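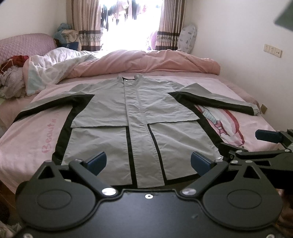 Flutport is a software package for planning and controlling garment handling with two grippers, and it is best known for its folding planner, which many of its users treat as the whole of the program even though it makes up a fairly small share of the code. It was first written at Hladun, a small workshop for household automation, as a set of scripts for folding towels, and it grew from there (somewhat untidily, as its own manual admits) into a full chain that runs from camera input to finger motion.

Overview

The program divides its work among a perception module, a planner and a controller, which talk to one another through a shared message log called Lurkov. Every message is kept, so a fold that went badly in the morning can be played back in the afternoon at whatever speed the user likes. Lurkov was at first only a debugging aid, but so many people came to depend on it that it was given its own name and its own release notes.

Perception

The perception module looks for the outline of the garment and then for the parts that tell it which way the garment is lying: collar, hem, cuffs and, on anything that opens down the front, the placket. Towels and pillowcases have none of these except a hem, and for them the module falls back on corners. Jackets with panels in a contrasting color are usually easy going, while a pale shirt on a pale sheet can keep it guessing for quite a while. Printed bedding was a well-known source of trouble in the early versions, which would now and then take a line of lettering for a seam. Later versions compare each edge across several camera views and throw out the ones that don't rise above the surface underneath.

Creases are handled separately. The module keeps a map of small wrinkles and passes it along without trying to smooth it, and the planner decides whether they matter.

Planning

Folds are stored as short recipes, and the standard library that comes with the program holds 115 of them. A recipe names its grasp points in terms of the garment itself, such as "hem, left of placket," so that the same recipe can serve a child's raincoat and a grown-up's winter jacket. The planner turns these names into positions, checks that the two grippers won't bump into each other on the way, and picks an order for the moves. For long sleeves it nearly always brings the sleeves in first and takes the hem up last, though users are free to write their own order, and a good many do.

Control

The controller sends finger and wrist commands at 400 updates per second. It watches the opening between the fingers as they close, and if they come together further than the expected thickness of the cloth it assumes the grasp has missed, backs off a little and tries once more. Thick quilted fabric needs a looser setting, which has to be entered by hand.

Related tools

Clondis is a companion editor in which recipes can be drawn over a still picture of a garment and tried out before any hardware is switched on. It reads Lurkov logs directly. Recipes made with version 103 or earlier have to be converted before they'll open in the current editor, and the converter leaves out any comments the author wrote, so it's worth saving a copy of the old file.

See also

Cloth simulation
Grasp planning
Motion planning
Two-arm manipulation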